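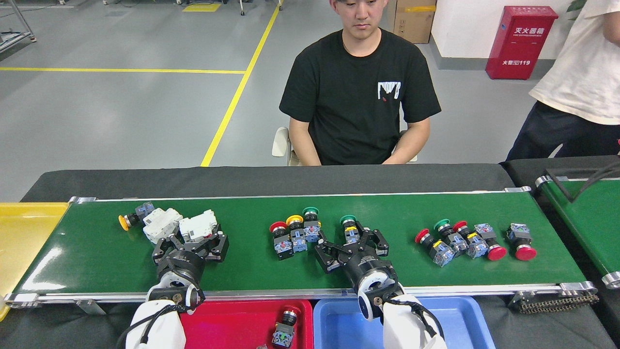

Subject: Re: [sukside-cell] Gripper controller comparison, mixed switchgear

On Tue 31 January, Kha Ngô wrote:
> Before we commit to the Nekdale controller for the sorting cell I would
> like to see it against the Wollico on the same parts. The note from
> Gaillard only covers boxes, and a box tells us very little.
>
> Please use the real mix: breakers, push buttons in all cap colors,
> E-stops. Upright and lying down. I care about two things, missed grasps
> and what happens when the fingers close on a cap instead of the body.
>
> Also, is the close timeout still at the default? Last April we lost a
> day to that.
>
> Kha

Kha,

Results from the sorting bench. Two arms over the green belt, trays along the near side. Each controller got 132 grasps, same part list, same pose estimator, same arm program. I swapped the controllers between left and right at the halfway point so that arm calibration would not favor one of them.

Missed grasps, all part types together:

Nekdale 10
Wollico 38

A miss means the controller reported a hold and the part was not in the fingers at the lift check, or it reported no hold at all. Parts that were held and then dropped over a tray are logged separately. I have not gone through those yet.

Most of the Wollico misses are push buttons lying on their side. The cap and the contact block have different widths, so one finger touches early and the part rotates. The Wollico takes the first current rise as contact and stops the stroke. The Nekdale keeps closing at low force until both the current and the finger speed agree, and by then the part has usually finished turning.

On breakers the two are close enough that I would not choose on that basis. Flat parallel sides, nothing to roll on.

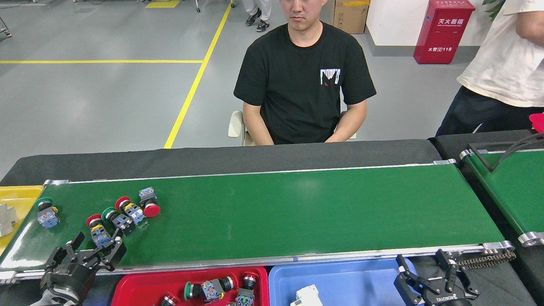

Mixed push buttons at the left end of the belt, fingers of the right gripper spread.

Upright buttons depend on approach height. If the fingers come in at cap level, both controllers will report a good hold on the cap alone. Neither can tell this from a body grasp by width, as some of the caps and collars are too similar. I ended up setting a minimum descent per part class in the arm program. That fix belongs in the arm program whichever controller we buy.

The E-stops are the one class where the Wollico did better. The mushroom head is wide, and the Nekdale's slow final close tends to push the part along the belt before it settles. Raising the approach speed in the last part of the stroke helped, but I only tried that on a few parts and left those runs out of the table.

Timeout: it was at the default on the Wollico and I changed it to 300 ms on both before the first run. With the default value the Wollico figures would be worse than what you see here.

Items I did not test: parts touching each other, cable routing at full wrist rotation, and anything on the second conveyor. The clusters in particular need their own test, as finger clearance matters more there than the controller does.
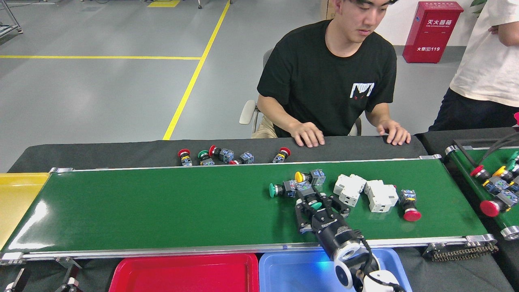
Can the two controllers be run on the same cell, one per arm?
They can, provided each has its own address on the bus and the arm program reads the hold flag per side. The flag is active high on the Nekdale and active low on the Wollico, so the I/O mapping has to be inverted for one of them.

My preference is the Nekdale on both arms, with a separate speed setting for E-stops. I would hold the order until the cluster test is in.

The logs are in the sukside share under gripper_compare, one file per controller, with the arm side in the second column. The first few lines of the Wollico file are warm-up strokes with no part and should be skipped when you load it.

If you want other part classes added, send me the body widths and I will put them in the list before the next run.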